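The Brorklow workshop opens its doors on Thursday evenings, and last week I finally went, having run out of reasons to stay in and alphabetise my drill bits. It is seven miles from the station. The bus does four of them.

I had expected benches. What Brorklow has is furniture: the group is building a pair of grippers for housework, hand-held first and robot-mounted later, and has set up enough of a home to practise on. I was told to mind the fans. I minded the fans.

The hand-held version is called Noro, after nothing anyone would admit to. You close it on a thing, lift the thing, put it down, and do it again until supper. My turn was at the bed, where a pen and a pair of tweezers were waiting on the sheet with the air of exam questions.
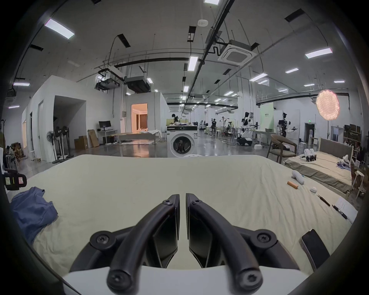 Violeta Painemal thought I was squeezing far too hard, and said that the pads wanted 30 slow closes before anyone tried to be clever. I did eleven and was clever anyway. The tweezers stayed where they were.

Parts for one Noro come to nearly 50 pounds if you print the housing yourself, plus screws, plus the second lot of screws. The linkage drawings are pinned up by the kettle and you may copy them. Cuesta, the robot-mounted version, is due in June and wants a better wrist.

Tea is by donation. Bring your own mug, and check the last bus before you start on the tweezers.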